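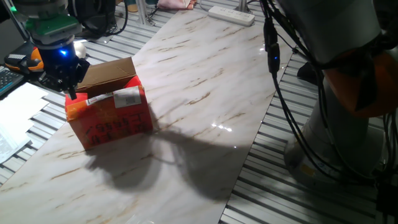

I have been getting rid of my paper. It has taken most of August so far and I am not finished, but I have learned enough to write some of it down while I still remember what I did.

When I moved to Unidville I brought every bank statement, phone bill and appliance manual I had ever been given. They went into a closet and stayed there. Last month the water heater started leaking and the repair company wanted the original receipt. I knew I had it. Finding it took five hours, and by then I had most of the closet on the bedroom floor. It was in a folder marked "Car."

So I started reading up on what you are supposed to keep. The usual advice is to hold on to tax returns and whatever backs them up for 7 years, and I went with that. It is longer than you strictly need in most cases, but I like having one number to remember. House papers, birth certificates and the like I keep for good. Utility bills I keep until the next one shows up as paid. Manuals I threw out, all of them, after checking that I could find each one online. The only one I couldn't find was for the Limsakul rice cooker, and it has one button.

Pay stubs were harder. I kept them all from my years at Kurnel, because the pension there changed hands twice and I don't trust the records. Everything else went once it matched the year-end form.

The shredder was a mistake. I bought a small Ernorar, and it takes five sheets at a time and then has to rest. I would get through one year of statements and it would shut off for half an hour. In the end I took the rest to the shipping store on Route 185, where they charge by the pound and lock it in a bin. I should have done that on the first morning.
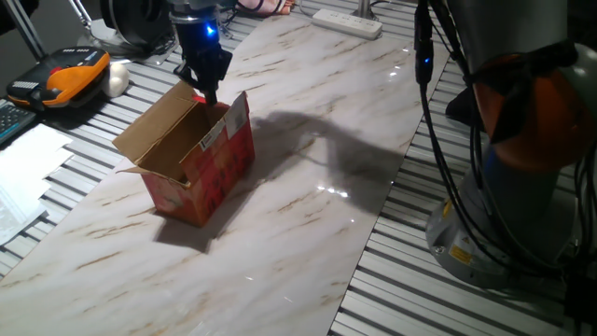

Dorrie_in_the_valley wrote under my last post that I should scan everything before I shred it, and that she has her whole filing cabinet on a drive the size of a stick of gum. I thought about it. I did scan the tax returns and the house papers. I did not scan the phone bills, and I don't see who would ever ask me for one. A scan still has to be named and put somewhere, and I know what my folders look like.

Naming took longer than scanning. I settled on the year first, then what it is, then who it came from. I had two false starts before that and had to go back and rename everything.
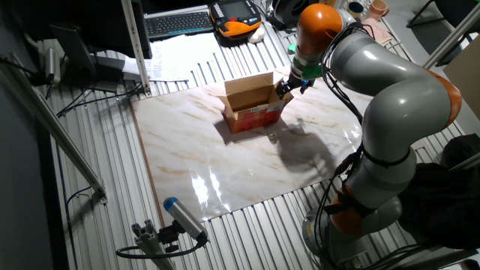
What's left on paper is sorted by year now, oldest at the bottom. I tried hanging folders and they sagged. An open cardboard box with the flaps up does the job as well as anything I could buy, and I can see straight down into it. I write the throw-out year on the side in marker — the year it goes, so there is no arithmetic to do later.

Still to do: the medical bills and a bag of letters. The letters are going to be slow. I keep stopping to read them.

7 comments | 2 shares

Home | Older posts | House | Garden | About

Contact | Copyright, all rights reserved | Back to top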